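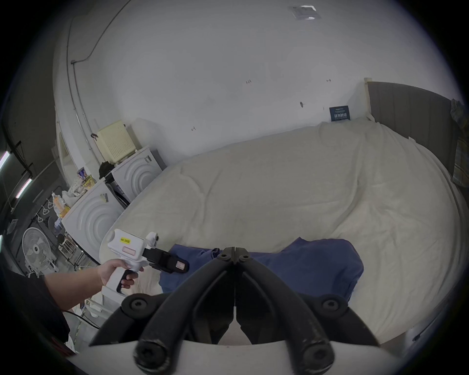
Arrumação do quarto e rotina da roupa de cama

Publicado em 2023-11-07

Dá-se continuidade, no presente texto, à série dedicada à organização doméstica, iniciada em abril com o armário da entrada. Trata-se desta vez do quarto, e em particular da cama de casal, que nesta casa partilha a divisão com as duas máquinas de lavar roupa. A solução foi adotada por ocasião da mudança para o apartamento da Rua das Fontes, no qual a cozinha não comportava mais nenhum equipamento. Mantém-se até hoje e condiciona toda a rotina que a seguir se expõe.

A proximidade entre a cama e as máquinas apresenta uma vantagem evidente: o percurso da roupa é curto. Apresenta também um inconveniente, que demorou algum tempo a ser reconhecido. A cama converte-se com facilidade em mesa de triagem, e qualquer pano pousado sobre o edredão ao fim da manhã tende a permanecer ali até à noite. O pano azul é disso o caso mais frequente. Serve para quase tudo e, por conseguinte, não tem lugar fixo.

Foi por essa razão estabelecida uma ordem de trabalhos, que se cumpre desde o verão com poucas exceções.

Em primeiro lugar, retira-se da cama tudo o que não seja roupa de cama. Os panos são dobrados ou seguem para lavar; as embalagens e os sacos vão para o saco de recolha pendurado atrás da porta. Só depois se mexe no edredão. A experiência de proceder pela ordem inversa revelou-se pouco satisfatória, com peças pequenas perdidas entre as camadas e encontradas dias mais tarde junto aos pés.

Em segundo lugar, o edredão é puxado para trás e deixado aberto durante 15 minutos, com a janela entreaberta sempre que o tempo o permite. Os tons claros da roupa de cama foram escolhidos de forma deliberada. Mostram qualquer mancha, é certo, mas podem ser lavados em conjunto, o que dispensa separações. Reconhece-se que também mostram cada ruga. Quem pretenda uma cama de aspeto impecável deverá ponderar outra escolha, ou dispor-se a passar a ferro, tarefa que a autora deste blogue abandonou sem remorso.

Em terceiro lugar, procede-se ao alisamento, a partir do centro do colchão e em direção às margens. As rugas mais persistentes formam-se do lado oposto às máquinas, onde o acesso é mais estreito e o braço chega com dificuldade.
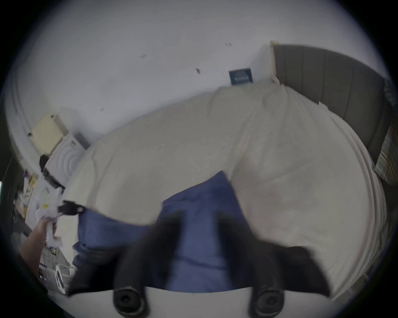
Uma leitora, Graltix, objetou na caixa de comentários do texto anterior que a cama nunca deveria servir de apoio à triagem, nem por cinco minutos, e que uma simples tábua colocada sobre as máquinas resolveria a questão. Acrescentou que em sua casa o faz há anos e que os lençóis lhe duram o dobro do tempo.

A sugestão foi devidamente considerada. Chegou a ser pedido um orçamento para um tampo à medida na Grundport, mas o prazo indicado era longo e as dimensões disponíveis deixavam uma folga incómoda junto à parede. A hipótese não está afastada. Até lá, a roupa que sai das máquinas passa diretamente para um cesto da Fleststead, com capacidade para pouco mais do que uma muda completa de cama, e é dobrada de pé.

Importa ainda deixar uma nota sobre a cabeceira estofada. O tecido cinzento disfarça bem o uso, mas as costuras verticais acumulam pó nos sulcos, e um pano seco limita-se a deslocá-lo. Utiliza-se o aspirador com a escova estreita, de cima para baixo, seguindo cada canal. Para as manchas foi experimentada uma solução de 500 ml de água morna com 2 colheres de chá de detergente suave, aplicada com um pano bem torcido. O resultado foi aceitável. Recomenda-se, em todo o caso, um ensaio prévio numa zona pouco visível, visto que os estofos reagem de modo muito diverso.

Quanto à parede, optou-se por mantê-la quase despida. O pequeno quadro azul-escuro por cima da cama permanece, por motivos sentimentais que não cabe aqui desenvolver. Foi equacionada a instalação de uma prateleira, ideia posta de parte logo que se tornou claro que acabaria ocupada por detergentes.

Fica por tratar a questão das almofadas, cujas capas padronizadas não combinam com coisa alguma e que, não obstante, continuam a regressar à cabeceira depois de cada lavagem. O assunto será retomado no próximo texto, juntamente com as respostas às perguntas recebidas sobre a secagem do edredão em dias de chuva.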